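Mevell Kitchen Words, version 2

Mevell is a word list for home cooks, and we're so happy to finally share it! It holds 2,536 everyday kitchen terms in Korean, Turkish and English, collected from family recipe cards, market signs and a lot of long phone calls with aunts. Each row has the term, its two translations, a rough pronunciation and a short note on use.

Hye-jin Son checked the Korean, Tuncay Yazıcı the Turkish. New in this version are 162 words for fruit and cutting (peel, rind, wedge, slice), which were great fun to argue over. 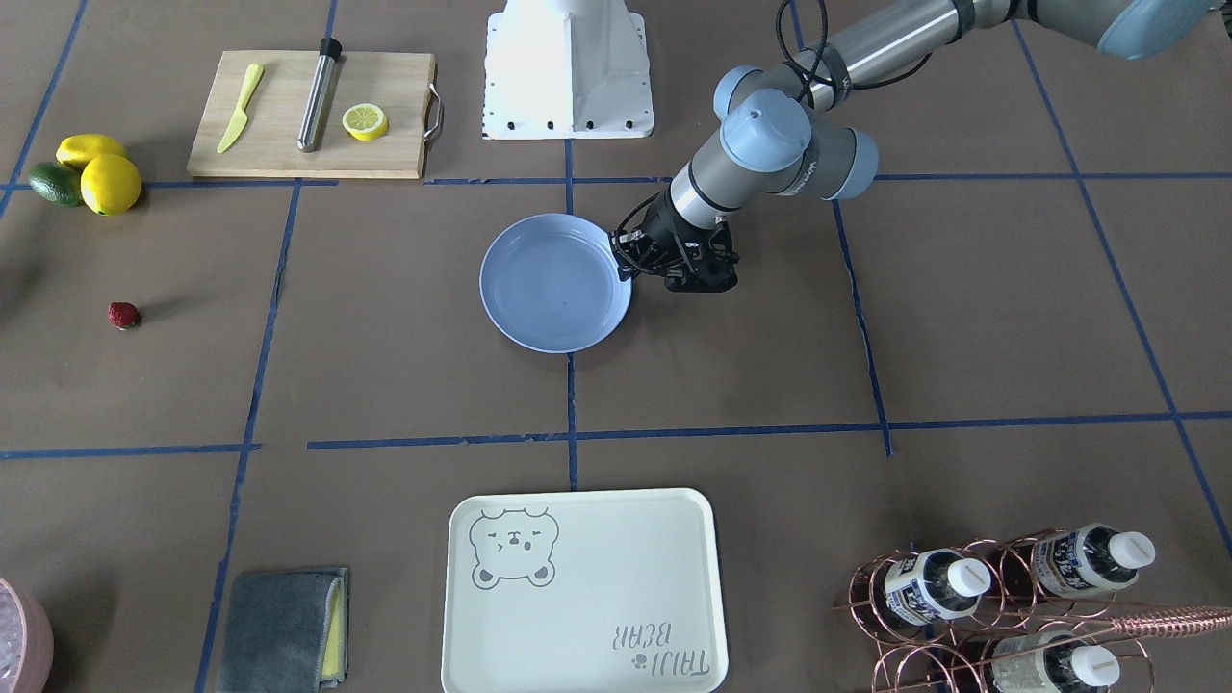 Can I use the list in a printed cookbook?
Please do, and credit Mevell somewhere in the front pages.

Known gaps: 93 rows still lack a pronunciation, mostly fish names. Regional spellings sit in the notes column, so search there too (Black Sea words especially!). Send fixes to Folasade Omoregie with the row number in the subject line.

Last updated 17 September 2020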